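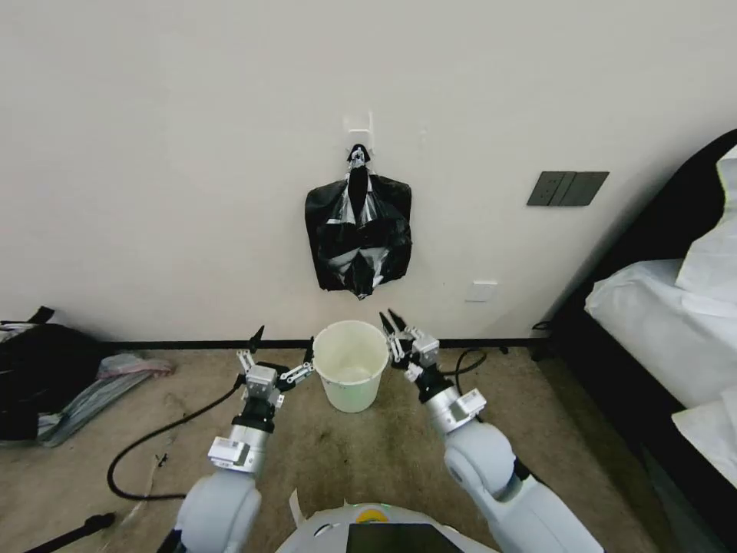
Lultavholm的垃圾收运要换人了，从下个月起，楼下那些大绿桶会陆续撤走，改成定时定点投放。消息是07/09/2018晚上在社区活动室的说明会上正式宣布的，我下了班饭都没吃就赶过去，坐在最后一排，一边啃面包一边记，下面就把听到的、问到的、还有没问明白的都写出来，给没能到场的邻居们看看。

先说最要紧的：接手的公司叫Brutotus，原来那家Vanags合同到期，没有续。Vanags的车大家都熟，就是那辆倒车时会放一段走了调的音乐的，我家孩子小时候一听见那声音就要趴到窗台上看。以后听不到了，还真有点舍不得（不过凌晨那会儿它在楼下放音乐的时候，我可没有这么深情）。

新办法是这样的。每天早晚各开放一段时间，住户把袋装垃圾送到投放点，有人值守，过了时间就锁门。投放点一共3处，北门一处，菜场后墙一处，还有一处在幼儿园斜对面的那块空地上。最后这一处争议最大，我后面再讲。

厨余、其他垃圾、可回收物、有害垃圾要分开。这一点会上讲得特别细，Brutotus来的主讲人是Kyu-ri Ok，负责我们这一片的对接，人很和气，语速快，幻灯片翻得也快。她带了一大张对照表投在墙上，大骨头算什么，小骨头算什么，粽叶算什么，玉米芯又算什么，底下立刻就吵起来了。坐我前面的一位阿姨坚持说玉米芯能烂，她老家就是拿来沤肥的，凭什么不算厨余。Kyu-ri Ok很耐心，说处理厂那边的粉碎机对太硬的纤维比较头疼，所以各地规定有差别，Lultavholm这里先按表上的来，以后要调整会再贴通知。阿姨说那你把表发给我，我不看墙上的，字太小。于是全场都说要表。

表后来是发了，纸质的，会后在门口领，我去晚了一步没领到。好在Kyu-ri Ok说每个楼门里也会贴一份，还会放到Tromora上。没用过Tromora的朋友我多说两句：就是社区去年换的那个报修和通知平台，以前交物业费的那个旧网页已经并进去了。登录用的是门禁卡上的编号，在卡的背面，印得很浅，要对着光看。我妈就是一直以为自己没有编号，输了好几回电话号码，最后气得打电话给我。家里有老人的，建议趁周末回去帮他们先登录好。

接下来是钱的事，我知道大家最关心这个。普通生活垃圾不另外收费，仍旧含在物业费里，这一条Kyu-ri Ok在会上说了好几遍，物业的人也点了头。大件垃圾要预约，沙发、床垫、柜子之类，在Tromora上选好日期，拍张照传上去，由车来拉。每户每年有2次免费，再多就要按件付钱，价目还没有定下来，说是等试运行结束后再公布。我当场问了一句，拆开的柜子算一件还是算好几块板？她说捆在一起的算一件。所以打算扔衣柜的朋友，备一卷绳子吧！

旧衣服也有人问。原先北门外面那个衣物箱不归Vanags管，也不归Brutotus管，所以不受影响，照旧放在那里。不过箱子的门坏了挺久了，衣服塞多了会掉出来，这个我去年就写过，今年又写一遍，希望相关的人能看到。 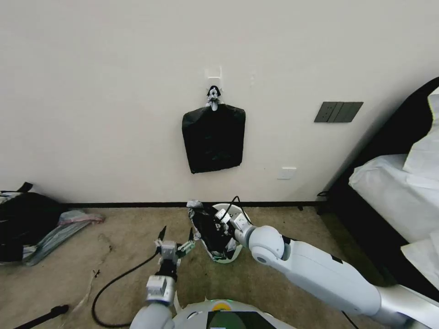
再来说时间。早上那一段对上班的人还算友好，出门顺手就带下去了。晚上那一段，会上意见就多了。在医院上夜班的邻居说她回来的时候门早锁了，走的时候门还没开，难道要拎着垃圾去上班？我听了直点头，我自己虽然不上夜班，可是赶稿子的时候作息也乱得一塌糊涂。还有跑长途的师傅，几天才回来一趟，家里就老母亲一个人，腿脚不好，从他们那栋走到菜场后墙要绕一大圈。

Kyu-ri Ok的答复是，可以申请“误时投放”，就是在北门那个投放点旁边留一个小窗口，刷门禁卡能开，只收已经分好的袋子。行动不便的住户可以登记上门收，由社区核实以后报给Brutotus。登记的表在哪里领，她说在Tromora上填，物业的人在旁边补充说窗口也能填纸质的，老人不会用手机的直接去窗口就好。我特意追问了一句，可不可以由子女代填，答案是可以，带上老人的门禁卡。

关于小窗口，我有一点担心。以前地下车库入口那里也有过一个类似的收旧电池的小盒子，刚装上去时挺好，过了一阵子里面什么都有，奶茶杯、瓜子壳、一只拖鞋。后来盒子就被拆了。会上也有人提到这件事，Kyu-ri Ok说窗口会有记录，刷的哪张卡看得出来。底下马上有人嘀咕，那不就是盯着我们扔垃圾嘛。这个话题聊了好一会儿，没有结论，她答应把数据保存多久、谁能看，写成书面说明再发给大家。我会盯着这份说明的，一出来就转到这里。

好，现在讲幼儿园斜对面那块空地。

反对最厉害的当然是孩子家长。早上送孩子的时间跟早上投放的时间差不多重合，路本来就窄，电动车、自行车、婴儿车，再加上送完孩子要赶着去上班的小汽车，平时就够乱了。现在再来一群拎着袋子的人，再来一辆收运车，想想就头大。有位爸爸讲得很急，说他不反对分类，在家里早就分了，他反对的是把点设在那里。也有住在那附近的老人替这个点说话，说要是取消了，他们就得走到菜场后墙，下雨天路滑，谁陪他们走？

两边都有道理，我坐在后面听得很为难。（我家离北门近，说什么都像是站着说话不腰疼，所以就没举手。）

最后物业提了个折中的办法：点先设着，收运车错开接送时间，等孩子们都进了园再来，试一段时间看看。幼儿园那边也派了老师过来，她说园里可以把家长等候的位置往里挪一挪，给外面让出一点路来。Kyu-ri Ok当场记下了，说回去跟调度商量，没有打包票。会后我又去问她，她的原话是：“车的路线是连着好几个小区一起排的，我能去争取，但要等排班出来才能给你们准信。”我觉得这话说得还算实在。

顺便交代一下背景，有些新搬来的邻居可能不清楚前面的事。换公司的风声从三月就有了，当时社区发过一份意见表，问大家愿不愿意改成定时投放、晚上希望开到几点、投放点放在哪里合适。全Lultavholm登记在册的住户是1,529户，一家可以交不止一份，最后收回来近2,000份。物业在会上放了汇总，赞成定时投放的占多数，不过附的条件也多，排在最前面的一条就是晚上时间要长一些。所以这次晚上那一段比最初的方案延后了，算是听进去了一部分。

有人问为什么不把意见全文公开，物业说里面有写电话和门牌号的，要先整理。我自己那份写了满满一页，背面也写了，不知道有没有人看到背面。我提的是桶的问题：现在的绿桶盖子太重，老人和孩子根本掀不动，结果大家都把袋子搁在桶边上，野猫一来就全扒开了。新投放点的桶听说是脚踩开盖的，值守的人会帮忙，我就当是我的背面被看到了吧，哈哈。

说到野猫，喂猫的几位邻居也来了，担心绿桶撤了以后，猫会去别处翻东西。这个不在说明会的范围里，主持人让她们会后单独留下来聊，聊了什么我没听见，欢迎知情的留言补充。

再讲讲撤桶的顺序，不少人以为是一夜之间全没了，没有那么快。先撤北面几栋，再撤靠菜场的，幼儿园那一边放在最后。每栋撤桶前会在楼门贴条子，写明是哪一天。贴了条子以后请不要再往原来的位置放袋子了，清运的人不会再绕过去收。过渡期里Vanags和Brutotus的车可能会同时出现，别慌，Vanags收的是还没撤桶的楼，Brutotus收的是投放点，各收各的。Vanags那几位老师傅有没有着落，我也问了，听说有一部分人会转到新公司继续做，就跑我们这条线的那位矮个子师傅愿不愿意来，还不知道。他每年冬天都会帮我们把桶边上的冰铲掉，我挺希望他能留下的。

装修垃圾这次也提了一嘴。瓷砖、水泥块、石膏板，一律不能送到投放点，也不能走大件预约，要另外找有资质的车，物业那里有电话。正在装修的几户请跟工人讲清楚，前些日子西边围墙根下堆的那一堆碎砖，到现在也没有人认领，下雨以后泥水一路流到自行车棚里，我的鞋就是在那里报销的。

会上还有一段小插曲，投影仪中途罢工了，屏幕一片蓝，好几个人上去拍它。趁这个空档，后排开始互相交流家里怎么放厨余桶才不招小飞虫，有说放冰箱的，有说垫报纸的，有说撒小苏打的，还有一位大哥极力推荐把袋口扎紧以后再套一层。我记下来最实用的一条是把水沥干，水池里放一个带孔的小篮子，菜叶子先在里面待一会儿再装袋，味道会小很多，拎下楼也不滴水。我回家就照做了，从橱柜深处翻出一个洗草莓用的旧篮子，大小正合适。我先生对此很有意见，他说以后草莓用什么洗。

厨余到了投放点要不要破袋，这个也讲了。要破的，里面的东西倒进厨余桶，袋子扔进旁边的其他垃圾桶。听到这里全场一片“啊——”。Kyu-ri Ok说投放点会装洗手的水龙头，北门那处水管已经接好了，菜场后墙那处正在接，幼儿园那边还要等一等，接水要走另外一条管线。值守的人手里会有剪刀，不想自己动手撕的可以请他们帮忙剪开。我邻居小声问我冬天水龙头会不会冻住，我说你去问呀，她不肯，我就替她问了。答复是会包保温棉，极冷的天气可能临时关掉。

可回收物这一块，纸箱请压平，瓶子请倒空。经常在小区里收纸板的那对夫妻以后还能不能进来，也是大家很关心的，很多人都习惯攒着给他们，上门来收，还顺手帮忙把阳台搬空。物业说不会拦，只要在门口登记就行。Brutotus这边也不反对，Kyu-ri Ok说可回收物卖给谁是住户自己的事。听到这句，我旁边的大爷明显松了一口气，他家阳台上攒的报纸，据他说已经挡住半扇窗了。

有害垃圾的箱子只在北门那处有，灯管、过期药、油漆桶、充电电池，都送到那里去。普通的一次性干电池按其他垃圾扔就可以，这条我以前一直弄错，家里还专门用饼干盒攒了一盒。过期药连包装一起送，药瓶不用洗。水银体温计请套个硬壳，别直接丢进去，万一碎了值守的人要遭殃。

另外，投放点还在招值守人员，早晚班可以分开报，报酬按班次结，优先考虑本小区的居民。有兴趣的去物业窗口问，或者在Tromora的“招聘”那一栏里看。我看到会后有好几位刚退休的邻居围过去问，场面比前面讨论玉米芯的时候还热烈。要求不算高，能站得住、认得全分类表，上岗前有培训。问起夏天热怎么办，说有遮阳棚和电扇。棚子的颜色也有人提意见，希望别再用那种刺眼的蓝色了，上次自行车棚刷完，对面楼里的人抱怨了整整一个夏天。

试运行期间分错了会不会罚款？不会，只提醒。试运行之后怎么办，要看城里的统一规定，Brutotus没有罚款的权力，这一点Kyu-ri Ok讲得很清楚，所以群里流传的那张“扔错一次扣多少钱”的截图，大家就别再转了。我也问了截图从哪里来的，物业说他们也在找。另外还有一条说以后买菜的塑料袋都不能用了，也是假的，家里攒的那些尽管用，只要不漏就好。

也有几个问题当晚没有问出结果，我列在这里，免得有人以为是我漏了：晚上那一段在节假日会不会延长；租户没有自己的门禁卡，刷房东的副卡算不算；楼道里原来放绿桶的那块地腾出来以后拿来做什么。最后这个，有人想放电动车充电桩，有人想种花，一楼的住户什么都不想要，只想先把地面好好冲洗一遍。我举双手赞成一楼的住户，那块地的味道，夏天路过的人都懂。物业说冲洗的事可以先安排，至于用来做什么，要等下一次业主会再议。

下一次说明会还会在活动室开，内容主要是幼儿园那个点的车辆排班，具体哪天等Tromora通知。想发言的可以提前把问题写下来，交到物业窗口的那个纸盒里，这次就是现场举手太乱，好几位等到散会也没轮上。活动室的椅子不够，去得晚的要站着，自己带个小凳子比较稳妥。门口那级台阶松动了，推轮椅的请走侧门，侧门当天会开着。

我这边继续收集大家的问题，留言或者在楼下碰见我直接说都可以，下次开会我一起带过去问。要分类表的朋友先别急着找我要，我手里也没有，等楼门里贴出来我去拍清楚一点，打成大字版，前面那位阿姨已经跟我预订了一份。

补一句：刚发出来就有邻居告诉我，北面第一栋的楼门已经贴上撤桶的条子了，住那边的朋友下楼的时候看一眼。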